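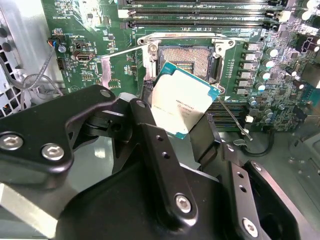

Figure 9.1 A processor held over an open socket, as seen from the wrist camera.

Chapter 9
Small Parts, Small Gaps

By now you have an arm that goes where you send it. If you worked through Chapter 8 you also have a gripper that closes on a block of wood and lets go again without flinging it at the wall. I was very pleased with myself when I got to that point. I made coffee for everyone at the bench in Bruklow (that's our shared workshop, you met it in Chapter 2) and announced that the hard part was over. Mi-kyung Seok handed me an old server processor and asked me to put that down somewhere useful.

So that's this chapter! We're going to take a flat, slippery part that has one correct way around and move it over a place that will be wrecked if we bump it. I picked a processor and socket for the main project, but most of what follows works just as well for a battery in a tray or a tile in a frame. If you don't have a dead board to practice on, ask at a repair shop or look in the scrap pile where you work. Please don't start on the computer you do your taxes with.

Look at Figure 9.1 again and notice how the chip is tilted. A block of wood doesn't care about tilt. A chip with a grid of tiny gold contacts waiting under it cares very much, and if one corner gets there first and you keep pushing, you've bent something you won't enjoy straightening. The fingers in that picture are pinching from one corner area, the lower left, and a thin plate held that way can swing around the pinch point like a gate on a hinge. Keep that gate in your head. We'll come back to it in Section 9.3, where we work out how hard to squeeze, and again in 9.4, where we add a soft pad.

What you'll be able to do by the end

Pick up a thin part by its edges and know which way it's likely to tip.
Use a wrist camera to find a fixed mark and steer from it.
Write a slow approach that stops on light contact.
Keep a log of your tries that you can still read a month later.

What you need on the bench

The arm and gripper from Chapter 8, a practice board with its socket open, a practice chip, a bright lamp on a bendy neck, and a ruler. A second person is nice to have for the first hour. Mine was Joon-young Kong, who kept one hand on the stop button and the other in a bag of pretzels.

9.1 Finding your way over the board 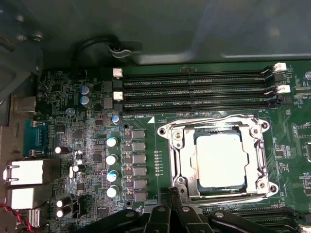
Steering from a wrist camera takes some getting used to, mostly because the camera travels with the arm and everything you're looking at slides around when you move. What you want is a landmark on the work itself, something with hard edges and good contrast that stays put. Boards are full of them. On this one there's small white lettering, DIMM8_CPU1, just below the bottom slot of the upper memory bank, with a white triangle printed just to its right, close to the upper left corner of the socket. I'd take that triangle over any shiny thing nearby. The metal on the processor looks nearly white under the light, and my first program loved it - it would lock onto the glare, the lamp would get nudged, and off went the arm after a reflection. Your own fingers are a problem too. They're big, dark and out of focus at the bottom of the view, and they overlap the lower edge of the socket area, so any mark you choose down there may vanish right when you need it. Choose one toward the top.

I keep the landmark code in its own file, which I named Brima so I'd stop calling it "new_new_test." It runs to 216 lines and half of those are notes to myself. Nhi Trình rewrote the part that finds the triangle, and hers is the version printed at the end of this section.

Try it before reading on. Leave the chip out of the fingers, park the arm a hand's width over your board, and save one picture. Move the arm a little to the left, save another. Now mark the same landmark in both by hand, with a pencil on paper prints if you like, and measure how far it shifted. Do the same going up and down. You'll use those numbers in 9.2, so write the arm position next to each one. I skipped that step the first time through and ended up with 436 pictures and no idea where the arm had been for any of them.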